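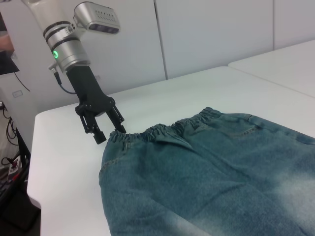 Imtiaz Uddin
Bench lead, garment handling study, Kirnthorpe

Pre-run safety checklist with comments, waistband grasp trials
20 October 2018

Hello all, and thank you for putting up with another version of this list. Gayan Herath read the last one very kindly and wrote notes up both margins, so most of what follows is his good sense in my wordier style. Please go through it before every block of trials, even if you ran the block before.

1. Emergency stop pressed, released and reset by the person running the block.
OK. I know it feels fussy the fourth time in a morning, but please do press it yourself and don't take your neighbor's word.

2. Wrist indicator light checked before anyone reaches over the table.
OK. Green ring lit on the side of the wrist. Say out loud what you see, so whoever is at the keyboard hears it too.

3. Gripper cable has slack through the full wrist turn.
OK, with a comment. The thin black cable curves around toward the gripper body, and I would like it watched on the first slow turn of each block – Gayan found a scuffed one at Zidbridge and we lost an afternoon to it.

4. Finger height above the table.
OK. Our method brings one finger down to the elastic waistband while the other waits just above the table top, so a height error shows up as a finger pressing into the table. Run the approach at low speed first, please, and stop if you hear a tap.

5. Garment laid flat, pockets empty.
OK. The blue-green denim pants are the test piece for this block. Feel inside the pockets with your own hand. Leave the small creases alone, as smoothing them makes the grasp easier than it ought to be and spoils the comparison with the Plarnamov set.

6. Cables and power strip on the floor.
Needs action. The black cables by the equipment stand are in a tangle and the strip is sitting on the floor next to them. Gayan has kindly offered to tie them back and raise the strip before the next block.

7. People clear of the arm while it moves.
OK, and a reminder to lean back from the screen as well. It is very easy to drift closer when a grasp looks promising!

8. Log started and trial number read back.
OK. We stand at 1,736 trials out of the planned 3,000. Of these, 205 were stopped by hand, and I would much rather have those than a bent finger, so please never feel shy about stopping one. Write the reason in the Biswas log while it is fresh.

Open items: number 6 only. Bring me the signed sheet when you finish, or leave it on my chair if I am out.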